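Risinness vs Grakent fingers on egg-shaped parts

wristcam_pete
Posted Thursday, 10:14

We have been comparing two finger sets on the same parallel gripper, the Risinness tapered and the Grakent flat pad. Same arm, same Uvberg controller, same force limit. 100 grasps per set, upright egg-shaped target, pass means lifted and held without rotation.

Risinness: 93
Grakent: 80

Most of the Grakent failures were the target tipping during closing. I had expected the wider pad to do better.

lshi
Posted Thursday, 10:52

Where are you closing? On a tapered body the height matters more than the pad. If the contact line is above the widest point, the fingers push the part down and out. Below it, they lift it into the grip.

wristcam_pete
Posted Thursday, 11:30

Tips finish beside the upper flanks, with the top of the target well clear of them. Wrist camera view with the tapered set:

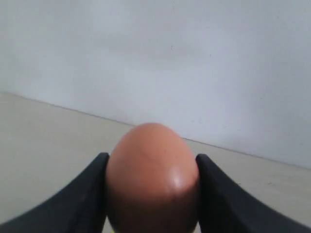
Gu workshop, April

Both tips at nearly the same height, narrow end of the target up. I used the same approach height for the flat pads and did not retune it. Lighting was left alone as well, so the lower half goes dark brown between the fingers while the top stays orange.

tolerance_stack
Posted Thursday, 11:47

Then the test is not fair to Grakent. A flat pad wants its centre on the widest point and you have set the height for the other one. Retune and run it again before anyone buys on those numbers.

wristcam_pete
Posted Thursday, 12:05

Disagree in part. We run mixed parts and the height is fixed by the fixture. A set that needs retuning for each shape is a worse set for us. I accept it says little about the pad in general.

lshi
Posted Thursday, 12:40

Both points stand, but I would look at the camera first. With that shading, a colour threshold will split the target at the brown band and report the centroid too high. If your height correction uses the centroid, some of those tips are vision errors – the fingers are only where they show up.

Lingyun Shi

wristcam_pete
Posted Thursday, 13:21

It does use the centroid, capped at 2 mm. I will log the correction per grasp and repeat both sets with it switched off.

tolerance_stack
Posted Thursday, 13:33

Post the raw log too, please. And do one run with the pads centred, even if you would never use it.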